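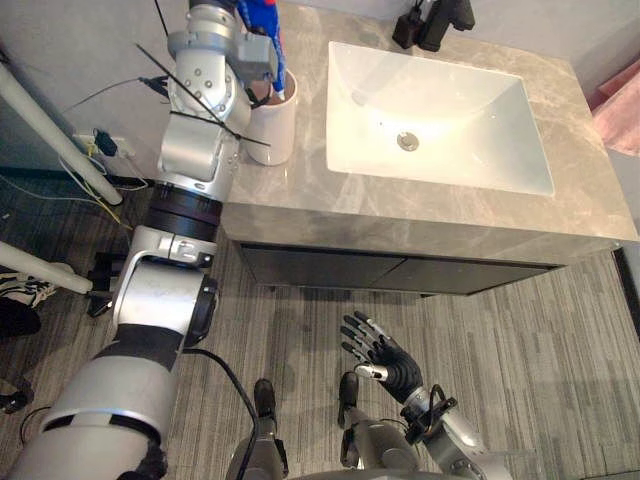 Rivlow Planner: your questions, answered

Why does the arm pause before it closes on a cup?
It's waiting for the planner to agree with the cameras — a matter of 980 milliseconds by default, and you're very welcome to shorten it in Settings!

Do I need to map the floor first?
No, though striped carpet can confuse the floor detector, so do turn on Plain Floor if you have it.
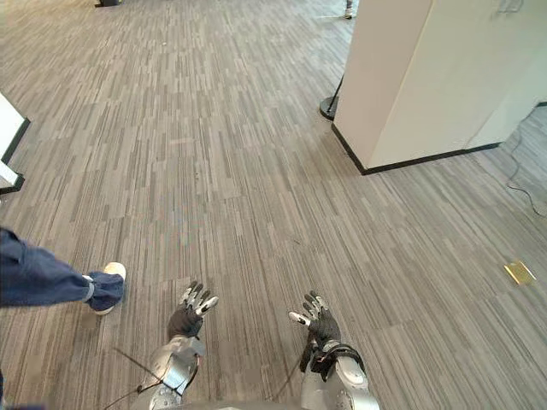 What if someone steps in close?
Both arms hold still until the space has been clear for three seconds.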